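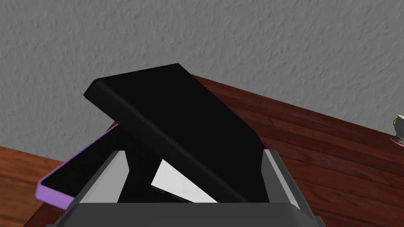 3.2 Approach behavior in free-ranging ponies

We recorded how ponies responded to a single person on foot on the open hill at Drunholm. Two herds use the ground in winter. Both are used to walkers at a distance but are not fed or handled between January and the spring gather. The walker followed a fixed line toward the herd at a slow pace, stopped when the first animal raised its head, and stood still with arms at the sides until the animals moved off or went back to grazing.

In all, 858 responses were scored. Each was placed in one of four classes: no change, head raised, movement away, or movement toward the walker. A response counted as movement toward the walker only if the pony took several steps in that direction without stopping to graze. Where a pony turned away and then came back, we kept the first movement. Scoring followed the sheet drawn up by Nhàn Đào for the earlier work at Plakell, with the class for ear position left out, as ears could not be read reliably in wind.

Stallions and older mares made most of the approaches. Young animals tended to follow an adult and seldom came forward alone. Ground mattered as well. On dry streambeds, where the banks hid the walker until late, ponies were more likely to move away first and look back from a short distance. On open turf they usually stood and watched.
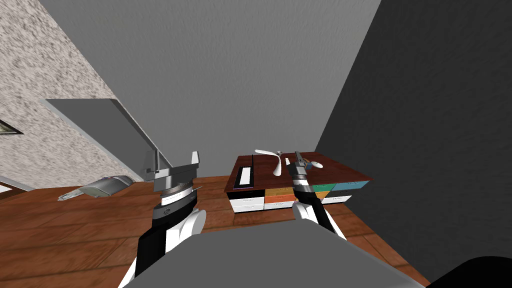

Horses brought indoors after a life on open ground often stop at a doorway or at a change in the floor. Quách describes this as a pause to look, and treats it separately from refusal. We take the same view. Tone is likely to play a part: a horse's eyes adjust slowly between bright and dim areas, and a strong step in brightness may be read as an edge or a gap. In Figure 2 the grey wall meets a light, speckled one on its left and a very dark one on its right, so that steps of this kind occur at both sides of a single surface. The dark seams between the floor planks add smaller ones underfoot. Pauses at such places were therefore left out of the count of refusals in the handling trials.

The handling trials used ponies from the smaller herd only. Each was led by the same person, on a loose rope, and was given as long as it needed at the entrance before being asked to walk on.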